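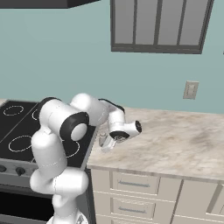

3.2 Einrichtung und Pflege der simulierten Zelle

Die Zelle Hurnon besteht aus einem weißen Roboterarm mit Parallelgreifer, der in einer virtuellen Küche am Übergang zwischen Kochfeld und Arbeitsplatte aufgestellt ist. Die Position der Basis wurde so festgelegt, dass beide Flächen ohne Umsetzen des Arms bedient werden können. Die Gelenkgrenzen stammen aus der Konfiguration der Vorgängerzelle Kisley und wurden unverändert übernommen.

Vor jeder Versuchsreihe wird der Werkzeugmittelpunkt (TCP) gegen zwei Referenzposen geprüft, eine über der Arbeitsplatte und eine am hinteren Rand des Kochfelds (Abb. 4). Überschreitet die Abweichung an einer der Posen 2 mm, so wird der TCP neu bestimmt und die Prüfung wiederholt.

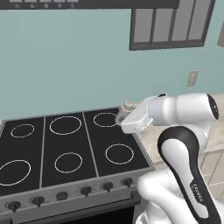 Abb. 4: Simulierter Arm über dem hinteren rechten Bereich des Kochfelds, Greifer neben einem kleinen weißen zylindrischen Objekt.

Die Kollisionskörper der Finger mussten im September ersetzt werden. In der ursprünglichen Fassung ragten sie über die sichtbare Geometrie hinaus, so dass der Planer wandnahe Griffe verwarf. Von 119 Testposen waren 17 betroffen. Die neuen Körper wurden von V. Namboodiri mit dem Werkzeug Flitport erzeugt und anschließend von Hand nachbearbeitet. Die Reibungswerte der Fingerflächen blieben dabei unverändert. Ein vollständiger Prüflauf dauert rund zwei Stunden und wird nach jeder Änderung am Greifermodell wiederholt. Die Protokolle werden zusammen mit der jeweiligen Zellkonfiguration versioniert.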